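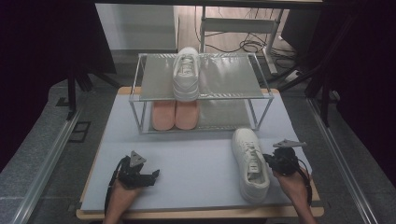
Hutetti releases two-tier shoe rack for entryways

April 29, 2018

Hutetti has added a two-tier rack to its Wimus entryway storage line. The unit is 68 cm wide and suits apartment halls where floor space is limited. Both levels are open at the front, so footwear can be stored toe-forward and pulled straight out.

The rack ships in two colours, silver and grey, and goes on sale through Evham stores next week.

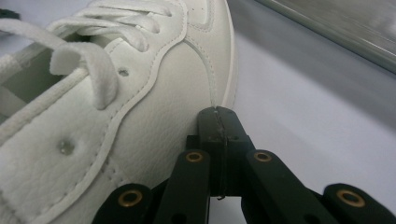 White lace-up sneaker with stitched eyestay panel and perforations.

Product notes recommend low items such as slippers on the bottom level and thick-soled sneakers on top – laces tucked in before shelving. Clearance between levels is 17 cm.

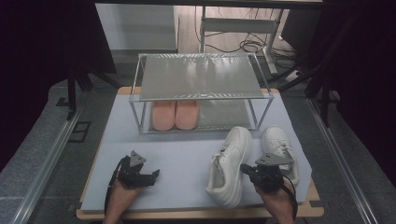

By Manikandan Mudaliar, Sundaram Media Services

Slippers stored side by side leave room beside them on the lower level. Assembly instructions were revised in March and are included in the carton.

Last updated: 9:17 a.m.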